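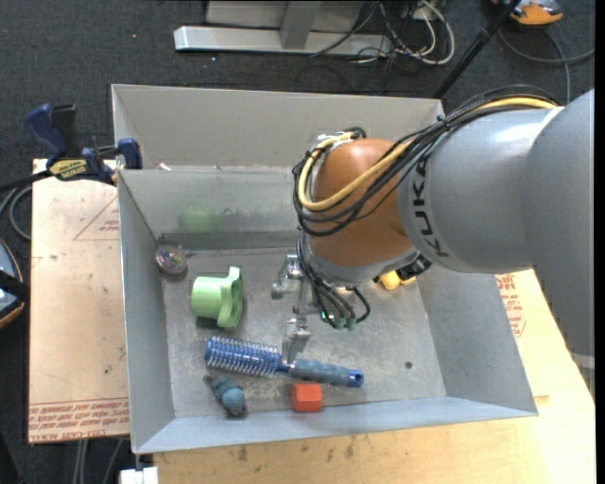
Figure 3. KUKA arm with a multi-fingered gripper over a gray sheet-metal bin.

4.2 Goal wording and follow-through

The first analysis asked if the way a person words a goal is linked to how long they keep working on it. We drew on the goal entries written during the spring round of the study, which opened in May at the Rollau and Howlader sites. Participants wrote their goals in the Horkik planner, a plain online form with one text box for the goal and a second, optional box for the first step. No word limit was set. The form gave no sample goals, as the pilot in Flivudbridge had shown that people tend to copy whatever sample they are given.

In total, 1497 entries were collected. We removed duplicates, entries left blank after the title, and entries that were clearly work tasks set by a manager ("finish the quarterly file"). Participants who wrote more than one personal goal were asked to mark the one that mattered most to them, and only that goal was followed. This left 387 goals, one per person, for the analysis reported in this section. The remaining entries are used in Section 5, where we look at how people choose between goals.

Each goal was coded by two raters working apart from each other. The raters marked whether the goal named an action ("walk to work"), a result ("lose weight"), or a way of being ("be more patient with my kids"). Goals that mixed an action with a result were coded by whichever came first in the sentence. This rule is crude, and it was the main source of disagreement between the raters, who settled such cases by discussion. They also marked whether the second box had been filled in. They did not see any of the follow-up answers until the coding was closed.

Follow-up took place 30 days after the goal was written. Participants received a short message asking whether they were still working on the goal, had finished it, had changed it, or had dropped it. We treated the first two answers as follow-through. A changed goal was harder to place. Some people had only moved a deadline, while others had swapped the goal for a different one altogether. We therefore ran the analysis twice, once with changed goals counted as follow-through and once with them counted as dropped. The direction of the results was the same both times.

Action goals were kept more often than result goals. This agrees with the pilot, although the gap was smaller here. Goals that described a way of being did better than we had expected. Many of them were long, and the longer ones often gave a reason for the goal or mentioned a particular setting, such as meals at home or the drive back from work. We did not code for reasons or settings in this round and can't say which of these features, if any, made the difference.

Filling in the second box was linked to follow-through for all types of goal. The link was clearest for result goals – a person who wrote "save money" and then "cancel the gym card" was more likely to be still at it than one who wrote "save money" alone. The content of the first step seemed to matter less than its presence. Several first steps were vague ("think about it", "talk to someone"), and the people who wrote them were kept in the same group as those who wrote detailed ones.

Two limits should be kept in mind. The second box was optional, so the people who used it may have been more committed from the start. A design that assigns the box at random would deal with this, and one is planned for the next round at the Howlader site. All of the follow-up answers are also self-reported. Participants knew that their employer would not see them, but they may still have been slow to admit that a goal had been dropped. Reminders were sent to those who did not reply, up to 3 per person, and people who answered only after a reminder reported dropping their goal more often than those who answered right away.

Differences between the two sites were small and are not reported by goal type. The Rollau group wrote shorter goals overall, and fewer of them used the second box. Full coding rules are given in Appendix B.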